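Tistcombe Handling Trials: Testers Wanted for a Gripper Comparison
Posted 08/07/2024

Tistcombe is looking for 18 people to use two hand-held grippers and tell us which one is worse. We put it that way on purpose. We have read a lot of gripper brochures, and every one of them describes a tool that can pick up anything. Then you give it a bag of chips.

The work is paid, part time, and takes place in August. No background in robotics is needed. If you have one, read the section on who should apply before you write to us.

What we are comparing

The Skisus has hard fingers with thin pads and a short trigger pull. Its makers say it handles soft packaging without trouble. The Hinds has a longer pull and a wider opening, and its makers say the same thing in nearly the same words. Both are sold as tools for recording human demonstrations: a person does a task by hand while wearing or holding the gripper, a camera on the tool records it, and the recording is later used to train a robot arm. The arm in our case is a Treltia, which sits in the next room and which you will probably not touch.

We doubt that either tool does what is claimed on the kind of objects people have at home. We also doubt our own first results. They came from staff who had used both grippers for months and had learned to work around the faults without noticing. One of us had stopped squeezing the Skisus all the way and could not say when that started. We need hands that have no such habits.

What you would do

Most tasks are packing and unpacking. You will move snack bags, folded clothes and small household goods in and out of boxes and baskets, using a gripper in each hand. Bags are the hard part. They slide, they fold over at the top, and they change shape when the fingers close, so a grip that was fine on the first try may be no good on the second. We do not tidy the work area to suit the tool. A test on a bare white bench tells you how the gripper does on a bare white bench. 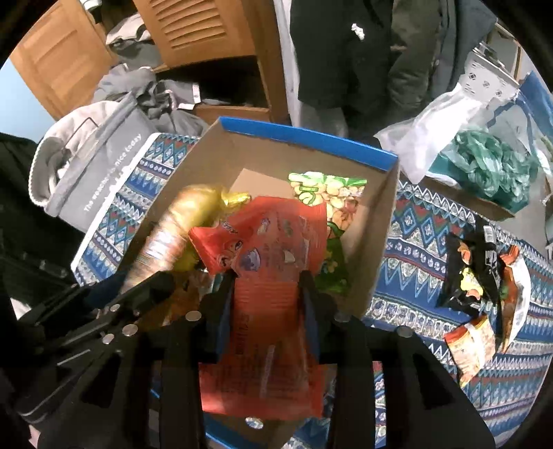

Snack packing task, seen from the camera on one gripper. The red package is held across its middle; the yellow one is at the second gripper.

Each tester does 200 pick-and-place moves per gripper, spread over 5 sessions. Sessions last 2 hours with breaks. Half of the testers start with the Skisus and half with the Hinds, and then everyone switches. After each session you fill in a short form. It asks where your hand hurts, which objects you gave up on, and whether you found a trick. Please report the tricks. A tool that only works with a trick is a tool we want to know about.

We log every drop, every crushed package and every time a tester has to let go and start over. Giving up on an object is a valid result and gets logged like any other. You will not be ranked against the other testers, and your pay does not depend on how many moves succeed.

What happens to the recordings

The cameras point at the grippers and whatever is in front of them. Your hands and sleeves may show up. Your face should not, and if it does we cut that part. There is no sound. Recordings are used for the comparison and for training the Treltia arm on the same tasks. We have our doubts about that second step too. A clean demonstration by a person does not always give you an arm that can do the job, and we would like to find out how much of the gap comes from the gripper.

Who should apply

You should be 18 or older, able to stand at a table for a full session, and able to squeeze a trigger again and again with either hand. Left-handed people are very welcome, as both tools seem to have been designed by people who never met one. If you have a wrist or thumb injury, please sit this one out.

We cannot take anyone who has worked for the makers of either gripper or who sells them. People who have spent a lot of time with similar tools can apply, but we will put you in a separate group and there are only a few places in it.

What we offer

You get an hourly wage, travel costs within town, and lunch if you book sessions back to back. You are paid for the full session even if a gripper breaks partway through. Both have broken on us before. You will also get a copy of the final report, including the parts that make our own setup look bad. Neither maker is paying for this study, and neither will see the report before you do.

How to apply

Write to the trials desk at Tistcombe with a few lines about yourself, which hand you write with, and which weeks in August you are free. No resume, please. Tell us also about one thing in your home that is annoying to pick up. We are still choosing objects for the last session and would like some we did not think of ourselves.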